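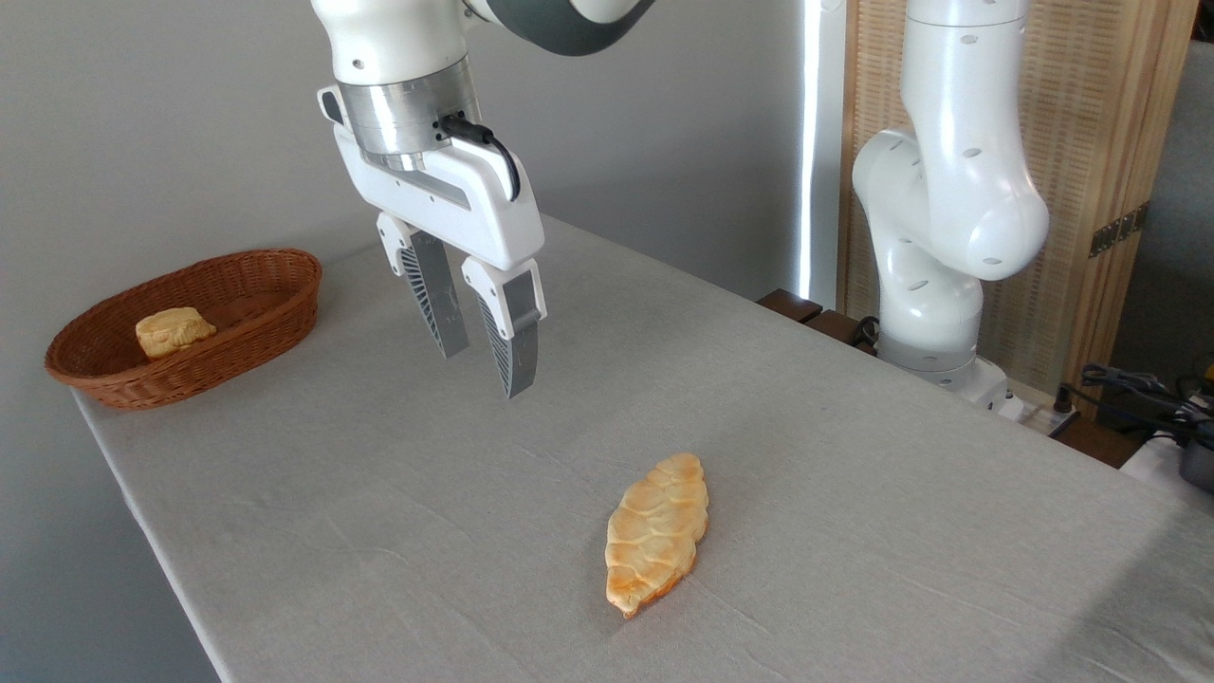 I have been cooking under a terrible range hood for as long as I've lived in this house. It was one of those flat beige things that blows the air right back at your forehead, and every time I seared a steak the hallway smelled like a diner until the next afternoon. So when we finally redid the wall behind the stove, I told myself the hood was the one place I wasn't going to cheap out. I ended up with the Edaris Predari, the 36-inch wall-mount version in matte white, and I've had it up since July. Long enough to have opinions!

First, the look, because let's be real, that's why I clicked on it. The Predari is a slim canopy with a squared-off chimney and a very thin lip along the front. There's no logo on the face (it's tucked underneath, next to the filters, where only the cook will ever see it). I was worried the white would read as "appliance from a rental," but it's a soft, chalky kind of white and it sits nicely next to my cabinets, which are a green I refuse to describe as sage. My one gripe is that matte shows greasy fingerprints near the controls. They wipe off with dish soap and a warm cloth. Don't use the spray stuff, it left streaks on mine that took two more rounds to get out.

Now the part that matters. There are four speeds. On one, I can barely hear it over the fridge, and that's where it lives for pasta, oatmeal, reheating soup, all that everyday stuff. Two is for onions and bacon. Three is where you start raising your voice a little. Four is loud - I mean really loud, the dog leaves - but it cleared a pan of blackened catfish before the smoke alarm had a chance to complain, and my old hood never managed that once. Edaris lists it at 1000 CFM on the top setting. I have no way to check that at home, but it'll hold a paper towel flat against the filter on speed two, so there's plenty of pull.

If you're shopping at that airflow, please look up your local rules before you buy. Where I live, a hood this strong needs make-up air, meaning a way for fresh air to come back into the house while the fan is shoving it out. I didn't know that until the permit stage, and it added a damper, some extra ductwork and a week of waiting to the job. The product page mentions it in small type near the bottom. I would've liked it up top, in big letters.

Installation was a mixed bag. I hired it out, and the installer liked the mounting bracket a lot (it hooks on first, then you level it with two screws, so there's no holding the whole thing over your head while someone hunts for a drill bit). He did not like the chimney cover. The two halves are supposed to slide inside each other, and ours stuck halfway up and got a scratch that's now turned toward the wall. The instructions are pictures only, and a couple of them seem to be for a different model.

Lights! There are two LED strips and they're warm, finally. So many hoods have that blue dentist-office light that makes chicken look unwell. These dim down low enough to leave on as a night light, and I do, most nights. I just wish the hood remembered the setting. It comes back at full brightness every time you switch it off and on again, so my midnight glass of water starts with a bit of a shock.

The filters are stainless baffles and they go in the dishwasher. I run them once a month on the hot cycle, standing up on the bottom rack. They've gone a little cloudy but they're not warped or anything. There's a reminder light that's meant to tell you when they need a wash. Mine blinks whenever it feels like it and I've stopped paying attention.

I also looked hard at the Tanasarn hood before I bought this one. It was $70 less and had a nice leather pull on the front, but the showroom sample rattled on high and the canopy was shallower, so I pictured all my front-burner steam sailing right past it. If you mostly cook on the back burners you might be perfectly happy with that one. I'm a front-burner person.

I bought mine through Nimimstead, and they were fine. Delivery came in the window they promised, the box had a crushed corner, and the hood inside was okay. With the duct kit it came to $2057, before the installer and before that surprise damper. That's a lot of money for a thing that sucks up steam, and I did keep the tab open for weeks before I caved.

Would I buy it again? Yep. I'd get the stainless finish if I had small kids with sticky hands, and I'd order the remote at the same time, as it's sold separately and was on backorder when I went back for it. Mine still hasn't shipped. I'll update this when it does.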